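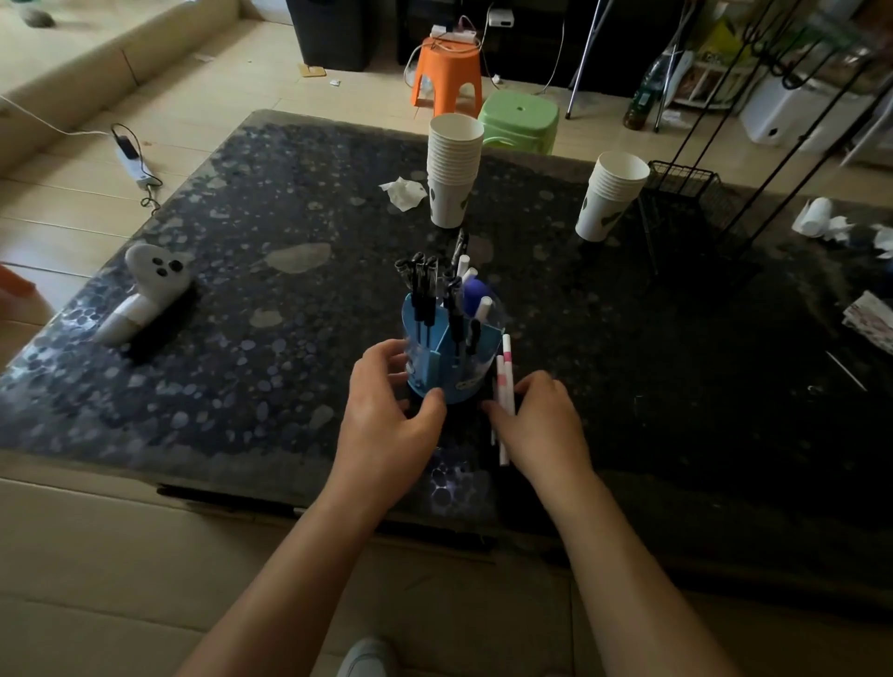
Brown shoes with a black suit are fine. I keep hearing they aren't, usually from someone who read it once and never checked. Dark brown works best – think coffee. If it helps, picture black pens sharing a light blue holder with a purple-capped marker. No clash.

Print | E-mail

2/ The pair I wear most is a plain Brolby derby. I've had them 4 years and resoled them once. Light tan is harder to pull off after dark, so I save it for lunch.

3/ Match the belt if you wear one. Close is good enough.

4/ Tâm Phùng asked about socks. Charcoal, over the calf. More on laces in March – I have 17 pairs and opinions on most of them.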